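Moving the cat to a timed feeder
February 14, 2025

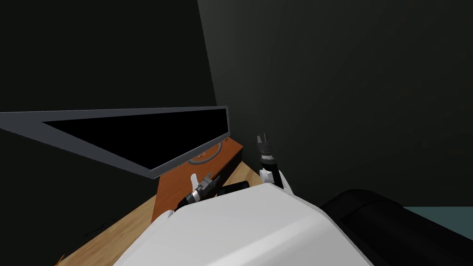

Render: desk and monitor, screen off.

The cat is fed by machine now. The changeover took 18 days, longer than I had planned, and I kept notes because the manual was thin on anything past the first power-on. These are the notes, cleaned up a little.

Starting point: one neutered male, indoor only, dry food, fed by hand twice a day from a scoop. The scoop was the first problem. I weighed a week of scoops on a kitchen scale and the heaviest was well over the lightest, depending on how the food settled and who was holding it. The vet at Tandcombe had asked for a fixed daily amount by weight, split into smaller meals, so hand scooping was never going to meet the spec.

The feeder is a Becerra with a top hopper, a rubber paddle wheel and a steel bowl. It runs from a wall adapter with batteries as backup. It has no app, which I wanted. The schedule is set with four buttons and a small display, and it survives a power cut as long as the batteries are in. I pulled the adapter out overnight to check, and the clock and the schedule were both right in the morning.

Portions are set in units. The manual does not give a weight per unit, which is fair enough, as it depends on the food. With the Gasex small kibble we use, I ran 20 single-unit drops into a cup and weighed each one. The average came out at 8 grams. The spread was wider than I expected, but most of it came from the first few drops after filling, when the wheel pockets are not fully loaded. Running three empty drops after every refill and tipping them back into the hopper takes care of it.

Two things affect the portion more than anything else. One is the hopper level. Below a quarter full, the drops get light, so I refill at the halfway mark. The other is kibble shape. I tried a bag of Endel, a flat disc kibble, and it bridged over the wheel twice in one afternoon. The motor turned, nothing came out, and the feeder logged it as a normal meal. There is no sensor on the chute. If you use a disc-shaped food, test it for a good long while before you leave the house.

The schedule I settled on has four meals: early morning, noon, early evening and late. The late one matters most. Before that meal was added he woke the house well before dawn, and moving food from the evening meal to the late one did more for this than any change to the total. I shifted the split one unit at a time and left it alone for 3 days after each change. Faster than that and I could not tell which change had done what.

For the first week I fed by hand next to the machine, at the machine's times, with the motor running empty. He disliked the motor. It is a low grinding sound and it starts without warning. There is a setting to play a recorded voice before each drop, and I left it off, as I did not want two noises to get him used to. By the end of the week he came to the motor sound and sat down, and I let the feeder take over the noon meal first, then the rest in order.

He did try to get food out of it. The usual method was a paw up the chute, as far as the elbow. It produces a few pieces at a time, so it had to be stopped if the weights were to mean anything. A short baffle cut from a plastic food tub, bent and fixed inside the chute with two small bolts, was enough. Smooth the cut edge before fitting it. The feeder also slides on a hard floor when pushed, so mine is strapped to the leg of the kitchen shelf.

Cleaning is the weak point of the design. The bowl and hopper lift out, but the wheel is held by a clip that feels as if it will not last many removals. Oil from the food builds up on the rubber and the drops get lighter. I wipe the wheel in place with a damp cloth and let it dry fully before refilling, and I take the clip off only when the weights start to drift.

Still open: he goes back to Tandcombe in April to be weighed, and the daily total may change then. I also want to try the larger Gasex kibble in the same wheel. The pockets look big enough, but I have not run the drops yet. I will add the weights to this post when I have them.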